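Gakstead Hand-Held Gripper Pair, Bench and Wet Room Kit
Fumwood / Data collection / Hand-held kits

Product code: FW-424
Supplied as: left and right gripper, body harness, cable set, marker cubes fitted
Lead time: shown at checkout
Hire: available by the month through our Hayes counter

The Gakstead pair is for teams who need demonstrations of two-handed work and don't want to tie up a robot to get them. The operator wears the harness, takes one gripper in each hand and does the job. Camera images, finger opening and the position of each hand are saved together as one episode, ready to be trimmed and used for training.

The fingers on the Gakstead match those on the Dindadon wrist mount, so a policy trained on hand-held episodes sees the same finger shape when it is run on an arm. If you use another make of end effector, ask us for the adapter drawings before ordering. We can't promise a match for every one.

What it is used for

Most customers buy the kit for household and light service tasks: picking up small items at a sink, laying things out on a table, folding, sorting, putting away. It suits tasks where the two hands do different things at the same time. It is less suited to heavy lifting or to anything that needs a fingertip smaller than the one supplied. For pins, screws and the like, see the fine-tip fingers under Accessories.

Each gripper carries a printed marker cube near the wrist. The cubes let the head camera find the hands when they are in view, and the motion sensor fills in when they are not. Keep the faces clean. A wet or smeared face will still be read most of the time, but you will see more gaps in the track.

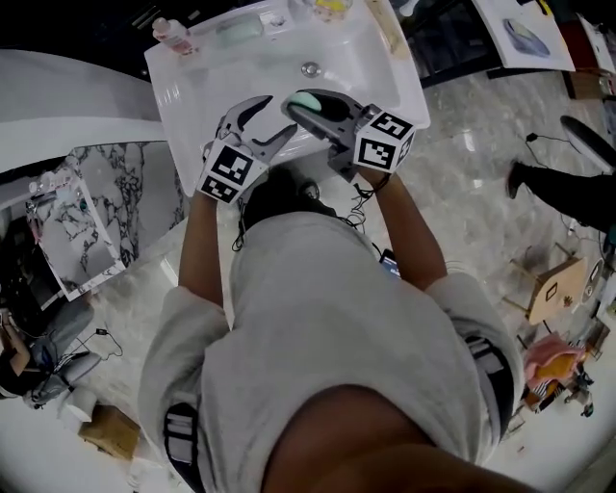
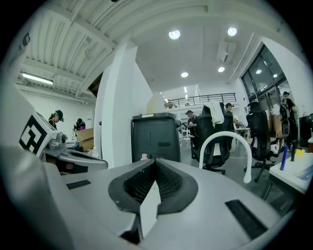
Setting up

Allow 20 minutes the first time, less once the harness has been adjusted to the operator. Route the cables down the front and clip them to the chest plate, leaving enough slack for a full reach. Start the recorder, hold both cubes in front of the head camera until the tone sounds, then begin the task. A second tone marks the end of the episode when both triggers are held closed.

We suggest short episodes. One complete action from start to finish is easier to label than ten minutes of mixed work, and a bad one can be thrown away without losing much. Vary the starting position of the objects between takes, and change operators during the day if you can. People grip things differently and the training set should show that.

Several pairs can be run in the same room. Each pair has its own marker numbers, so a recorder will ignore cubes belonging to a neighbour. Please give us the number of pairs you already own when ordering more, so that we don't send a set with repeated numbers.

Specification

Grippers: 2, left and right
Finger type: curved, replaceable, one screw each
Trigger: full hand, spring return
Marker cubes: printed, removable
Recording: to the harness unit, copied off by cable
Storage: 36 hours of episodes at the standard setting
File output: one folder per episode, video and hand track

Water

The fingers may be rinsed and wiped. The bodies are resistant to splashes and must not be put under a running tap or left standing in a basin. Dry the trigger slot with a cloth after wet work. Soap left in the finger joints makes them stick, and this is the most common reason for a pair coming back to us.

Accessories

Spare fingers, pair
Fine-tip fingers, pair
Replacement marker cubes (state your marker numbers)
Long cable set
Dindadon wrist mount
Hard carry case

Returns and repairs

Unused kits can be returned in their original packing. Repairs are done at Hayes. Copy your episodes off the harness unit before sending it, as storage is wiped on arrival. Hire kits are checked and recalibrated between customers, and a calibration sheet is packed with each one. If the sheet is missing, or the marker numbers on it don't agree with the cubes, contact the hire counter before recording anything.

Customers replacing an older Gakstead pair should note that the previous harness unit uses a different plug. The old grippers will not work with the new unit. Episode folders from both versions can be used in the same training set.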